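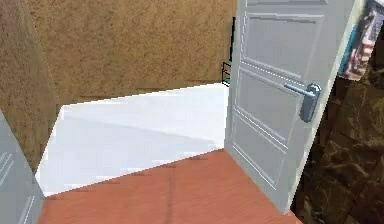 The door, at last, in the practice house. White door, silver lever, orange floor.

Wednesday, late, and I should be asleep, but if I don't write tonight down I'll have it all muddled by the weekend. I'm at the kitchen table with the laptop still warm and a mug of tea I keep forgetting to drink.

We spent the whole of class on the door again. I know I've written about the door before (poor diary, you must be so tired of it), but tonight was different, and I came home on the bus grinning like a fool. For anyone reading over my shoulder in years to come, the project for the second half of the course is to get our simulated robot to find a door handle, take hold of it, and get the door open wide enough to drive into the next room. It all happens in a made-up house on the computer, which means we can crash as often as we like and nothing gets dented except our pride. Every team has a different house. Ours is the one with the brown marbled wall and the American flag hanging in its frame, and I've grown very fond of it, the way you grow fond of a rental with ugly carpet.

Our team is called Lamow. It was meant to be a placeholder and then it was on the sign-up sheet and that was the end of that. There's me, there's Jarlath Brophy, and there's Inez, who missed tonight with a cold and made us promise to send her everything.

Jarlath had been working over the weekend on the part that looks for the handle. The old version was mine, and I'm not too proud to say it was terrible. It hunted for something gray and shiny and then got terribly excited about the grooves in the door panels, which catch the light and come out as pale stripes. In our last test round it picked a groove over the lever 49 times. I had a whole speech ready for Jarlath about how the lighting was to blame, and he just nodded and said he'd have a go at it. His version looks at the shape first, the bar sticking out to the left from its round plate, and only then worries about the color. So simple! I could have kicked myself, and I told him so, and he went a bit pink.

Then the second half of the evening was the floor. I hadn't expected to have to think about floors when I signed up for this. The near one is wood, a nice warm orangey red with a bit of grain to it, and the far room has a floor so bright white it nearly glows. The robot's idea of where it can safely drive comes from a map we build out of 1,051 training views, and nearly all of mine were taken on the wood. So it would get the door open, roll up to the threshold, look at all that white and simply stop. I'd been calling it shy. Mrs. Adair, who teaches us and who has the patience of a saint, said kindly that shy was a lovely word but could I please go and look at my data. She was right, of course. I spent a good hour adding views from the other side, with that speckly tan wall at the back (cork? plaster? we argue about it) and the little green and black thing in the corner behind the door, which Jarlath thinks is a chair and I think is some kind of rack. We've never bothered to move the viewpoint over and settle it. I think we both like having it to argue about.

We ran it at ten to nine with the room half empty, people zipping up their coats. Jarlath let me press the key, which was sweet of him. First try, it missed the lever by a hair and pushed at nothing. Second try, it got hold but let go too soon. I was ready to call it a night, but he said give it a proper set, so we let it go through a set of 9 while we packed up our things, and it got through the doorway on 8 of them. Eight! I made a noise that turned heads at the next table. That was team Cillico, who have had a working door since February and are very gracious about it, and one of them came over and shook our hands. I could have cried, which is silly, over a door that doesn't exist.

The miss was a strange one and I want to remember it for next week. It was the starting place closest to the second white door, the one on the left that you only ever see a sliver of from there. I have a feeling it got the two doors mixed up somehow. Jarlath thinks it's the angle and nothing to do with the other door at all. We agreed to each write down our guess and compare before we touch any code, which was Mrs. Adair's suggestion. She does love to make us guess first.

Things I promised to do and will forget unless they're here: send Inez the saved view of the doorway and the run log. Rename my files so that someone other than me can find them. Ask whether we're allowed to change the flag wall for the final showing, or whether the house has to stay just as it was given to us. (I hope it stays. I'd miss it.) And read the handout from the Valcárcel team, who did the same exercise in last year's class and wrote the whole thing up with far more care than I ever would. Their report has a page on opening doors toward you versus away from you, and I've been avoiding it since it has a lot of little arrows.

I did walk home from the bus stop looking at every front door on our street, the knobs and levers and the one with a brass pull. Then I stood at my own door for a minute and opened it very slowly, paying attention to how my wrist turned before my arm pulled. I do it every day of my life and I couldn't have told you the order. The cat was not impressed at being kept waiting for her supper.

Mum rang while I was feeding her and I tried to explain the evening, and she said, "So it opened the door," and I said yes, Mum, it opened the door, and she said well done, love, and told me all about her new gutters.

Tea's gone cold now. Bed. Email Inez in the morning, before work.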